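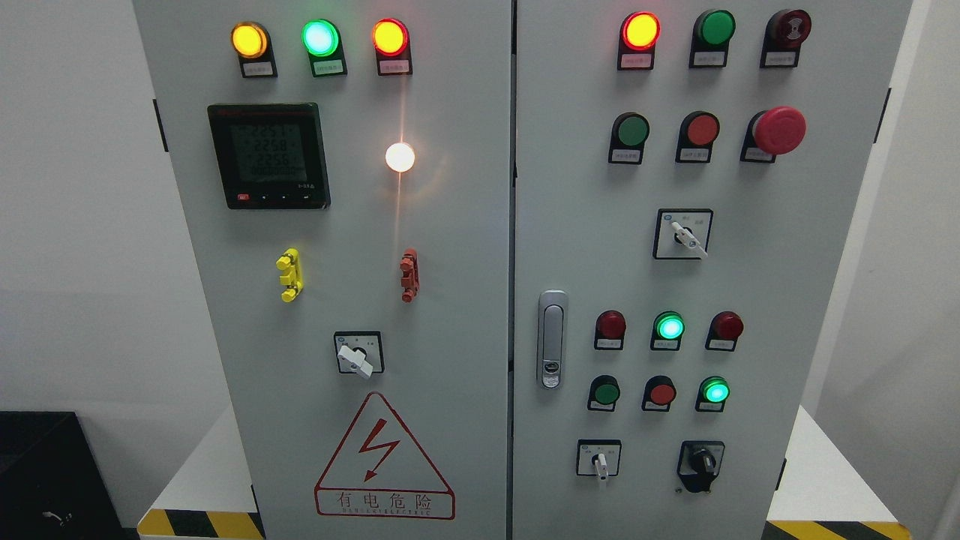 Figure 1. Control cabinet doors with indicator lamps and power meter.

3. Method

The study compares how sound is used to delay the first full view of the threat in low-budget horror. Two features were chosen, Bakness and Nomov, along with the short film Mimmont, which was added in January after the first round of coding. All three take place mostly indoors and use a small cast.

Each film was divided into shots using the editing software in the media lab. The final sample contains 634 shots. A shot was coded for three things: whether the threat is visible, whether it can be heard, and whether any music is present. Shots shorter than six frames were merged with the shot that follows. Where a sound could belong either to the building or to the threat, it was entered as "unclear" and left out of the totals.

The term "withheld source" follows the usage in Kļaviņa, the course reader, and means a sound whose origin is inside the story but has not yet been shown.

4. Results

Bakness holds back its creature longest. Withheld sounds are spread evenly through the first half and music is almost absent until the cellar sequence. Nomov does the opposite: the score starts under the titles and covers most of the effects, so many shots had to be entered as unclear. Mimmont shows its threat early and then removes it from view again, which the coding sheet handled badly.

5. Limitations

The first 400 shots were coded from a stereo copy and the remainder from a surround mix. Quiet off-screen sounds were easier to place in the second group. Coding was done by one person, so no agreement score can be given. A second pass on the stereo material is planned before submission of the final version.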